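**Amholm Residents' Association: minutes of the April meeting**

Held in the side room at Jeluvton Hall, the main room having been promised to the ballroom class until nine. Start 7.10 pm, the kettle permitting. Nine present, quorum six. Apologies were received from two members and assumed from the rest.

**1. Minutes of the last meeting**

Agreed, after "hedge" was changed to "ledge" in item 4. The member who had already trimmed the hedge asked that it be noted he had acted in good faith.

**2. Matters arising**

- The noticeboard key has been found. It was in the noticeboard.
- The bench on Tapia Lane has been sanded on one side. The other side is scheduled.
- A reply has come from the council regarding the drain. It thanks us for our letter regarding the tree.

**3. The paperwork**

The secretary reported that the association's papers now fill one suitcase, two shoeboxes and a carrier bag, and that she would like her spare bed back. She has read a good deal of it over the winter. The oldest item is a receipt for bunting and the newest is a receipt for a shoebox.

It was put to the meeting that everything should be sorted by subject into plastic document folders, labelled, and kept in the cupboard at the hall. A member asked whether it could all simply be scanned. It was asked who would do the scanning. The meeting moved on.

The choice of folder then took up twenty-five minutes. Ring binders were proposed and opposed on the grounds that somebody has to punch the holes. Cardboard wallets were proposed and opposed by everyone who remembered the damp.
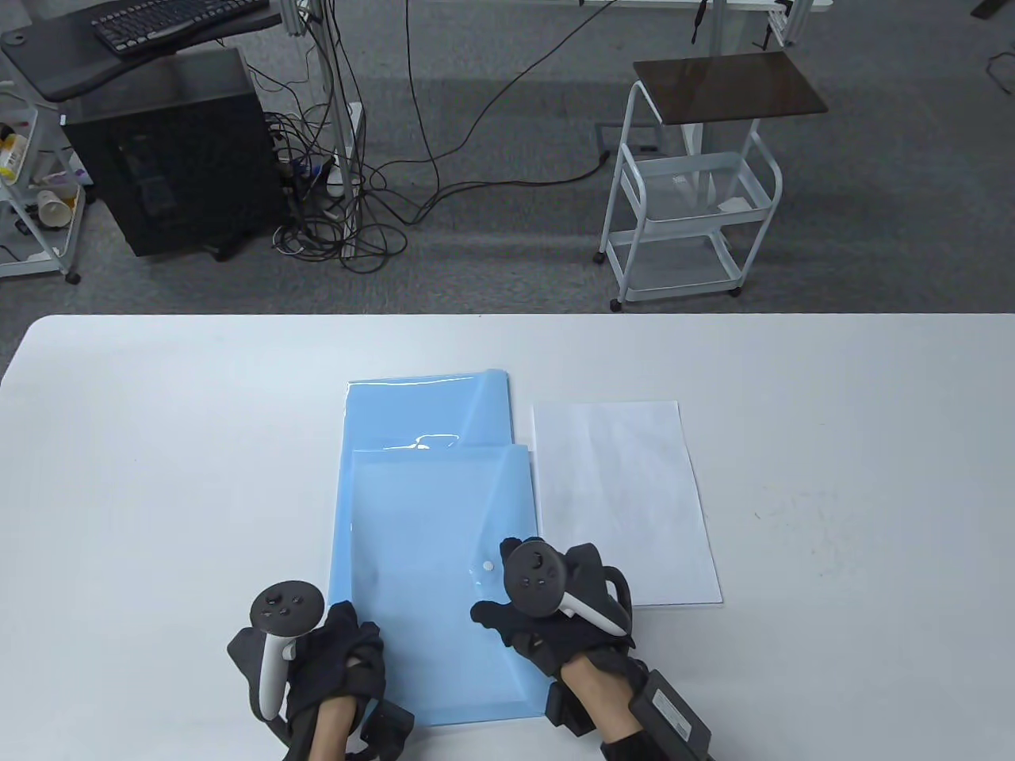
Plastic wallets with a snap flap were preferred by seven votes to one, with one abstention from the member who was making the tea. They hold a sheet of paper flat, they wipe clean, and they can be stacked without the whole lot sliding into the caretaking bucket. The light blue was liked, being see-through enough to show whether there is anything inside but not so see-through that one can read the correspondence about the bins. The triangular flap with its small white button near the point was thought neat by most and fiddly by one, who has asked that her thumbs be taken into account. The glossy finish catches the light, and labels are therefore to go at the bottom corner. It was also agreed that wallets must be shut before they are put away, a rule which the meeting felt should not need writing down and which is hereby written down.

Resolved:

- Buy light blue snap wallets from Godance, up to the limit in item 4.
- One subject to each wallet. "General" is not a subject. Neither is "Other".
- Letters go in with the newest at the front.
- Anything held together by a rusty paper clip to be freed from it.
- Duplicates to be recycled, except the 1980s fête programmes, about which feelings ran high.

**Action:** secretary to order wallets. Two members to help with the sorting and to bring their own sandwiches.

**4. Money**

The balance stands at £685, up slightly on last time thanks to the plant sale and a cheque which had been used as a bookmark. The hall wants £267 for the coming year's room hire, payable in advance. It was asked if this included heating. It does, in the sense that there is a radiator.

A ceiling of £40 was set for wallets and labels. A motion to buy a label maker was lost. A motion to borrow one was carried.

**5. Newsletter**

The printer will do 500 copies for the same price as 300, and so we have been getting 500. There are not 500 households in Amholm. The surplus is in the carrier bag mentioned in item 3. Agreed to order 300 next time and to pay the same for them, on principle. A member pointed out that this was a peculiar principle. Deferred.

The crossword in the last issue had no 14 down. Four people wrote in, more than have ever written in about anything, and the editor is considering leaving something out again.

**6. Summer fête**

The field is booked. The grant form asks for expected attendance, and the draft said 3000. After discussion it was accepted that this was the figure for the whole of the county show and had been copied across with the rest of the page. To be amended to something we could feed.

Stalls so far: cakes, books, cakes again (the two parties have been told about one another) and a tombola. Whoever has the tombola drum is asked to say so. There will be no questions.

The fête papers will be the first to go into a new wallet, as a trial. If the public liability certificate can still be found by June the system will be considered a success.

**7. Parking outside the hall**

Discussed. See the minutes of every previous meeting.

**8. Any other business**

- The clock in this room is eleven minutes fast. It was agreed to leave it, as it gets people home.
- Thanks were given for the flapjack. A request was made for the recipe and declined.
- A member wished to know whether old minutes should go in the wallets too. They should. He then produced a further shoebox from under his chair.

The number of wallets to be ordered was increased accordingly, within the ceiling.

**9. Next meeting**

Same room, 7 pm by the correct time. The secretary will bring the suitcase. Members with strong arms are asked to come early and park where they can.

Meeting closed at 8.50 pm, or 9.01 by the clock.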